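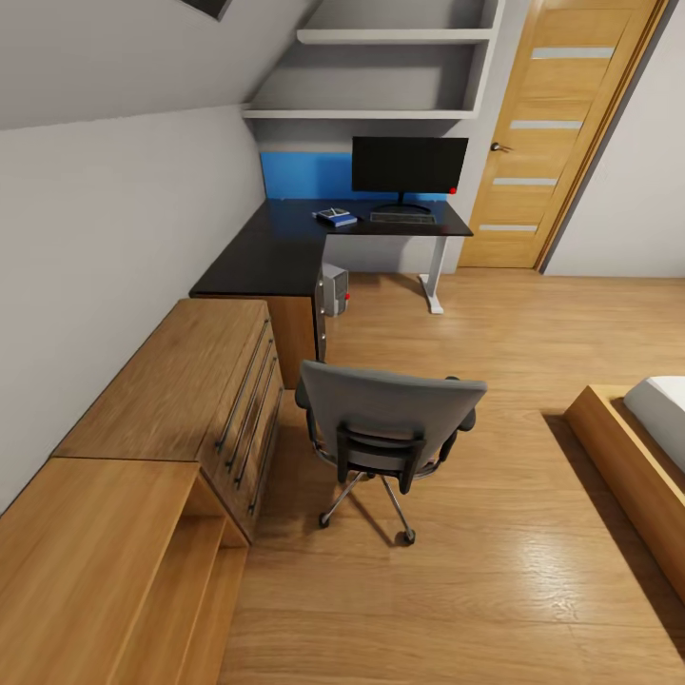 4.2 Handling of the Mukon Petitions

The petitions came from families displaced from the Mukon valley during the second year of fighting, and were addressed to the regional governor at Drotdale. All 33 are held in the Plullo collection, in the order in which the governor's office received them. We kept that order. Earlier work on petitions of this type has tended to regroup them by theme before coding, and this makes it hard to tell when a request first appeared and when it was copied from one family to the next.

Each petition was read in full by two coders, Sheehan and Goodwin, working apart. The unit of analysis was the single request, defined as any clause in which the writer asks a named or implied official to do something. Greetings and closing blessings were left out unless they held a request. Background passages were coded separately as testimony. This split caused some trouble, as many writers place the request inside the account of the attack itself, and the sentence cannot be cut without losing its sense. In those cases the whole sentence was assigned to both categories.

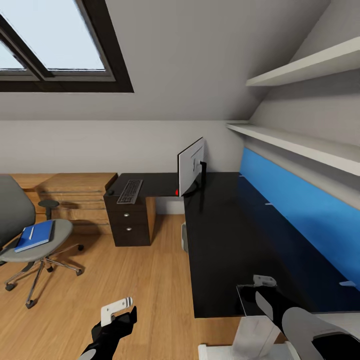 Figure 1. Attic room: skylight, wall shelves and desk with monitor.

Requests were sorted into return, news of missing relatives, and protection. A petition could carry more than one. Return covers any request to go back to the home village, or to have the road opened so that others could. News of missing relatives covers requests for lists, visits to holding sites, and replies to earlier letters. Protection is the widest category and the least stable - it takes in guards for the camp, escorts for children walking to school, and in a few petitions the removal of a particular officer.

The coders disagreed most often over protection. Goodwin read requests for school escorts as protection throughout. Sheehan at first read them as a form of return, on the grounds that the schools named were those of the home villages, moved to the camp under the same head teachers. After discussion we adopted Goodwin's reading. The change affects three petitions, and the ordering of the categories stays the same under either reading.

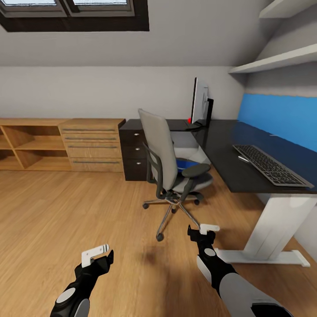 Figure 2. Attic room: skylight, low storage along the left wall.

4.3 Authorship and Voice

Few of the petitions were written by the person who signed them. Most were taken down by a scribe, often a teacher or a church clerk, and the signature is a thumbprint. We treat the signer as the author of the request and the scribe as the author of the wording. The distinction matters when the petitions are set beside press reports, where the wording is quoted freely and the scribe is almost never mentioned.

Two scribes account for a large share of the set. Their hands are easy to tell apart, and so are their habits. The first opens with the name of the village and the month of the attack, commonly February, and then moves straight to the request. The second opens with a question to the governor and delays the request until the final lines. Reporters favored the second scribe's letters. We take this as a matter of form - a question at the head of a letter is easy to lift into a news story - and draw no conclusion from it about how serious the requests were.

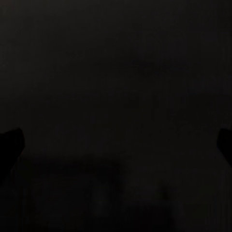
Figure 3. Dark view with two gripper fingers at left and right.

The governor's replies are not part of the collection. A register kept at the Mendoza district post records that replies were sent, but gives only the name of the village and the clerk's initials. We therefore make no claim about outcomes. Where a later petition refers to an earlier answer, we record the reference and code it as testimony, even when the writer quotes the answer at length.

Last updated: February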